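Clear surfaces, steady habits: an interview with the facilities manager at Celeo

Published July 2018 in the Lirport Workplace Review

When Celeo moved its administrative and workshop staff into a single building in Lirport, the organisation took the opportunity to look again at how its shared rooms were furnished and kept. The facilities manager, who has held the post since before the move, agreed to discuss the arrangements with the Review. The conversation concentrated on one subject in particular: the large pale worktops that are now used throughout the building, and the rules by which they are kept clear.

The old premises had 533 square metres of usable floor, spread over two storeys and divided into small rooms. The present building offers 1340. The manager is cautious about treating the additional space as an improvement in its own right.

"More floor gave us more places to put things down," the manager said. "In the first months we had boxes on every table. People had unpacked what they needed and left the remainder where it stood. By May we had meeting rooms in which it was not possible to hold a meeting."

A review of furniture followed. Tables brought from the former site were of differing heights and finishes, and several had been repaired more than once. The organisation invited proposals from a number of suppliers and appointed Furtado, a furniture maker already known to the workshop staff, to provide a single pattern of table for use in all shared rooms. The tops are 900 millimetres deep, which the manager describes as the widest that a seated person can use comfortably without leaving part of the table out of reach.

The choice of colour was discussed at some length. Staff in the workshop had asked for a dark top, on the grounds that it would conceal marks. The office teams preferred something lighter.

"My own view was that concealing marks was the wrong aim," the manager said. "If a mark can be seen, it is wiped off. On the old brown tables we found rings that must have been there for years. With an off-white or light grey top you know at the end of the day what state you are leaving it in."

A matt finish was specified for the same rooms. Gloss samples had been tried for a fortnight beneath the ceiling lights and were returned after complaints of glare from those working on printed drawings. The manager acknowledges that a matt surface requires a little more effort to clean and that fine lines are apt to remain visible once they have been made. 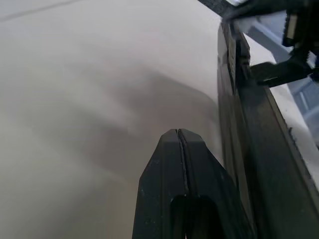 Reading time: 5 minutes

The manager does not regard a faint line across a pale surface as grounds for replacement. "We look at whether it catches a cloth. If it does not, it stays as it is. A table is there to be worked on, and I would be concerned if people became afraid of using it."

Shadow proved a more persistent difficulty. On a plain pale top, anything held or hung between the lamp and the table casts a soft grey patch, and staff engaged in close work reported that they were continually shifting their chairs to avoid it. Nurora, the firm responsible for the lighting, returned to the building and moved a number of fittings so that they no longer stood directly behind the seated position. The manager considers the result acceptable, although the rooms on the north side are still thought to be dull in the afternoon.

"You will always have some shadow. The request we made was that it should not fall across the part of the table where the hands are. In most rooms that has been achieved. There are 2 rooms where it has not, and we have put in desk lamps for the time being."

On the matter of tidiness, the organisation adopted a short written rule. Shared tables are to be cleared by the last person to use them, and anything left overnight is placed on a shelf near the door, where it may be collected. Items still on the shelf at the end of the month are offered to other departments. The manager reports that the first collection filled several crates and included a kettle, three staplers and a quantity of unopened envelopes bearing the former address.

Asked whether staff had objected, the manager said that some had, and that certain objections were reasonable. "We had colleagues with work that takes several days to lay out. To ask them to pack it away each evening would have been a waste of their time. We set aside tables for long tasks, with a card giving the name of the team and the date by which the table will be free. The cards are generally respected. The dates less so."

Cleaning is carried out with warm water and a mild soap. Stronger products were withdrawn after one of them left a yellowish patch on a sample. Cloths are kept in a drawer in each room and laundered weekly, an arrangement introduced when it was found that staff were using paper towels from the washrooms and leaving them on the window sills.

The cost of the furniture was met from the sum put aside for the move. The manager declined to give a figure but confirmed that the old tables were not thrown away. Those in sound condition went to a local sports club, and the others were taken apart by the workshop for timber.

Attention has now turned to storage. The cupboards inherited with the building are deep and poorly lit, and it is felt that items placed at the back are seldom seen again. Open shelving is under consideration for the ground floor, subject to the views of the teams who would use it.

"I should like to see the shelves tried in one room first," the manager said. "We ordered all the tables together, and I spent the following month finding out which doors they would not go through."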